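Office notes: the new printer on the second floor

The old Balska printer has gone and the new one, a Gokeo colour laser with a scanner on top, is now in the same corner by the stationery cupboard. It prints, scans and copies. It does not fax. If you still need to fax something, see Kirsty Kerslake at the front desk, who has a login for the online service.

You will need to add the printer to your computer before you can use it. The old one will still show in your list and will accept jobs, but they won't go anywhere. Delete it first. Then open your printer settings, choose Add, and wait for the name GOKEO-2 to come up. On most laptops this takes less than a minute. If you are asked for a driver, pick the one in the shared folder called Printing. Please don't search for one on the web. Two people did this during the trial in July and ended up with a toolbar and a free trial of a photo editor, both of which took Tayla Tipoki most of a morning to remove.

Anyone using a Mac can skip the driver altogether.

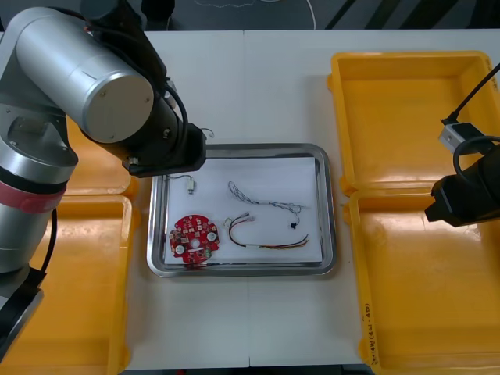 Jobs are now held until you collect them. Send your document as usual, walk to the printer, and key in the last part of your staff number followed by the green button. Your jobs are listed with the newest at the top. Anything not collected by six in the evening is deleted, so if you send a long report late in the day, either stay and fetch it or send it again in the morning. Visitors can use the code 1386, which prints in black only.

The default is now double-sided and black. You can change this for a single job, and colour is there for those who need it, but please check the preview before you print slides. A dark blue background on every page empties a cartridge quickly, and the colour cartridges cost us a good deal more than the black one did on the Balska. We had been getting through nearly 50 reams a quarter. I would like to see what the figure is by the end of the next one.

Scanning is where the new machine is much better. The feeder takes 44 sheets at a time and does both sides in one pass. Scans go to your own email by default, and anything over 25 megabytes goes to the Scans folder on the shared drive, with your initials at the front of the file name. The folder is emptied on the first of each month. Take out staples before you load the feeder, including the ones in the middle of booklets.

For things that won't go through the feeder, such as book covers, packaging and samples, use the glass. Close the lid as far as it will go without forcing it. Shiny items come out badly whatever you do with the settings. If you want a record of a glossy surface, take a photo, and expect to have to move the light or the item a few times. Smooth yellow plastic under an overhead light gives you white glare patches along the rim, like these, and they hide whatever is beneath them.

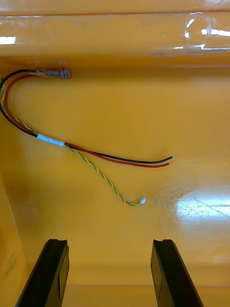 Paper and toner are kept in the cupboard, second shelf. The toner boxes are marked Rewi and there is one of each colour. Whoever opens the last box should email me the same day, as delivery from Cernik takes up to a week. Used cartridges go back in the box the new one came in, and the boxes go under the desk by the window. They are collected free of charge. Dry cloths for the glass are on the shelf above, and they do for grey smudges on plastic casings too, of the sort that show just below the rim on the yellow one. Please don't use the kitchen spray on either.

If the paper jams, follow the pictures on the screen and open only the door it tells you to. The rear door is stiff and needs a firm pull. Turning the machine off in the middle of a jam makes it lose the whole queue, including everyone else's jobs.

Tayla is looking after faults until the end of the month. After that, use the normal helpdesk form and choose Printing from the list.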